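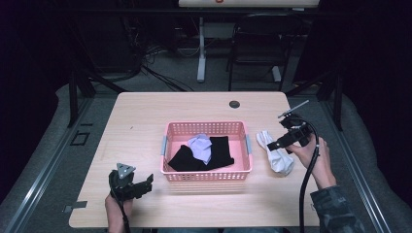

Pinzas Gosling en uso, una en cada mano, durante una tarea con ropa y una cesta rosa.

Juego de pinzas manuales Gosling para demostraciones con tejidos

Si has llegado hasta aquí es probable que ya te hayas peleado con un calcetín y un brazo robótico, y que sepas quién suele ganar. En Vamholm llevábamos tiempo con esa misma pelea, y las Gosling nacieron de ella: dos pinzas de mano con las que una persona hace la tarea a su manera y deja registrado el movimiento de la garra, para que después lo aprenda la política de control (sin teleoperar nada, que con la ropa es un suplicio).

El método que recomendamos es el que describe Howard Bunting en su informe técnico de julio. Se graban demostraciones a dos manos, se sincronizan las trayectorias con la apertura de los dedos y se entrena una sola política para ambos brazos. Con 516 demostraciones de recogida de prendas, el equipo comparó tres tipos de almohadilla, y la de tacto afieltrado fue la que menos tirones dio al soltar telas finas. Con prendas muy gruesas la diferencia casi desaparece, y nos parece justo contarlo también.

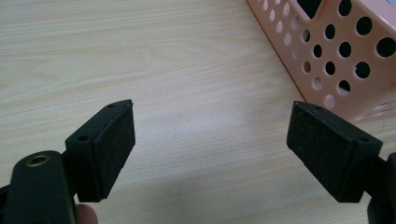 Detalle de los dos dedos abiertos, con sus almohadillas oscuras de textura similar al fieltro.

Las almohadillas van sobre un bloque propio, así que puedes cambiarlas sin desmontar el dedo entero. ¡Es una tontería que se agradece muchísimo a media tarde! El juego incluye las dos pinzas, sus cables, un par de almohadillas de repuesto y el software Akov para revisar las grabaciones. El bastidor, la mesa y la cesta no están incluidos.

Disponibilidad: bajo pedido. Consulta las condiciones para universidades.

Usamos cookies para recordar tus preferencias y medir las visitas. Aceptar | Configurar

Comentarios (3)

Alfie Sedgwick: Las tenemos en el laboratorio desde la primavera y muy contentos. ¿El Akov nuevo abre las sesiones antiguas?

Equipo Vamholm: ¡Hola, Alfie! Sí, pero conviene volver a calibrar la apertura al importarlas.

tiltlow_lab: ¿Se puede pedir una pinza suelta? La segunda ya la tenemos.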